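The Table by the Door

Every home has a surface that fills up by itself. In the apartments on Landry Street it is usually the small table just inside the door, where whatever people carry in gets put down and then stays. A shampoo bottle, a drink can, a pen, something a child was playing with. In one afternoon it can collect an item from every room.

The usual advice is to buy storage. Stores in Grestbridge sell plenty of it, from wall pockets to stacking boxes, and most of it ends up holding more of the same. A simpler method has been going around the Hernent building since January, and all it takes is one tray. 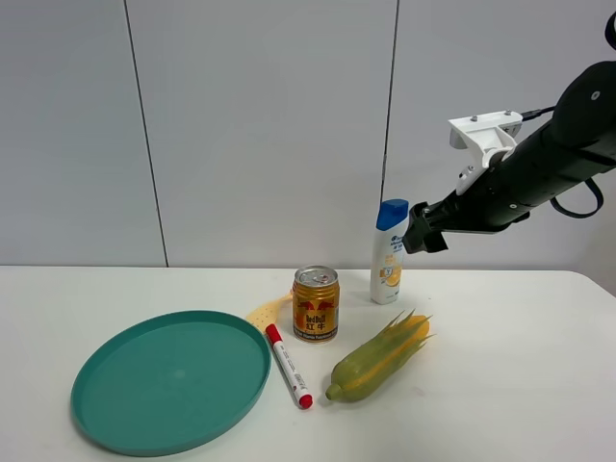

Pick a tray with a rim. The size matters more than the style, and a big round one does better than a narrow dish meant for keys. On a white tabletop a wide teal plate is hard to miss, and a marker lying right next to it is plainly not on it yet. The rim also keeps small round things from rolling to the floor.

The rule is short. Whatever leaves the room goes on the tray. Whatever belongs in the room gets put away, and trash goes straight to the bin. When the tray is full, or at the end of the day, it gets carried through the apartment and emptied as you go.

Start with one thing

People who try this often load the tray all at once and end up with the same pile on a different base. Start with the item that has the clearest home. Toiletries are good for this — a bottle of shampoo belongs in the bathroom and there is nothing to decide. Stand it upright, near the rim, and leave the middle open for things that have to lie flat.

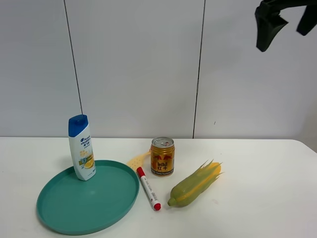

What stays off the tray

Cans and cups are better handled separately. An open can tips when the tray is lifted, and a sticky tray stops being used. Take drinks to the kitchen by hand. Sort pens and markers on the spot too if there is a cup for them nearby, after checking that the caps are on.
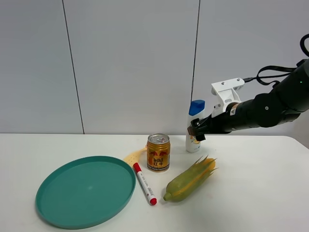 Toys are the hard part. They have no fixed room, they come in odd shapes, and the owner may object. A plastic ear of corn with its leaves fanned out takes up more room than you'd expect, and from a play kitchen it will be missed by dinner. Give toys their own trip, after the tray has been emptied once. Kitchen tools with holes in them should be rinsed before they go back in the drawer.

A full round takes four minutes in a small apartment and up to 20 in a house with stairs. Trays wide enough for the job are easy to find secondhand. Gudmont, the housewares shop on the corner, keeps a stack by the register, and plain plastic is fine. It wipes clean and weighs very little when loaded.

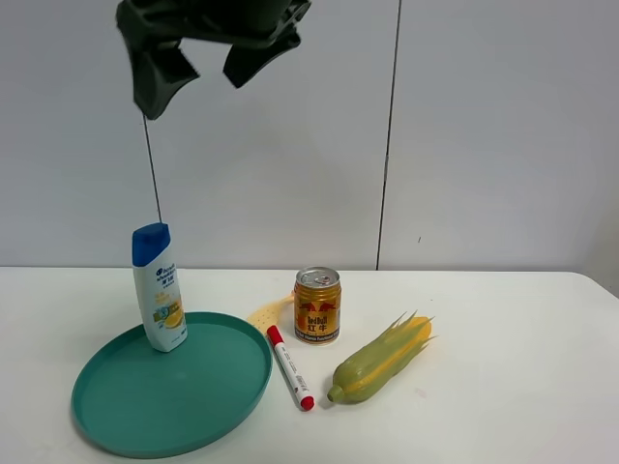 Keeping it going

Leave the tray where the clutter lands. Putting it in a cupboard means getting it out again, and most people quit at that point. Wipe it once a week with dish soap. If the same object turns up on it every day, move that object's home closer to the door.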